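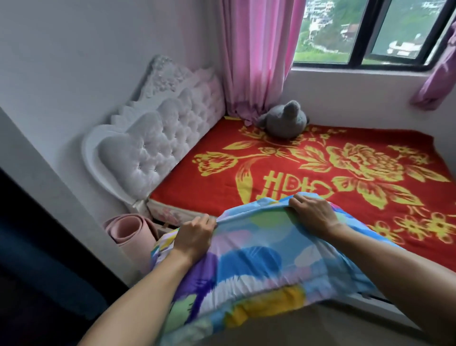 Prunville branch library is changing its loan rules in December. Short version in this thread.

No more late fees on books, audiobooks or magazines. Old fees under $50 get wiped automatically. You don't need to call or come in.

Lost items still get billed. If it turns up within 11 months, bring it back and we clear the charge.

Holds stay on the shelf for eight days now. It used to be five, and people who work shifts kept missing theirs.

We're also moving roughly 1,000 large print titles over from Cilallow. They'll be on the low shelves by the east windows. Some will show as "in transit" in the catalog until they're checked in. You can place a hold on them anyway.

The Tosby app will log everyone out once when the new rules load. Your card number and PIN stay the same.

Study rooms aren't affected. Same booking page, same two-hour limit.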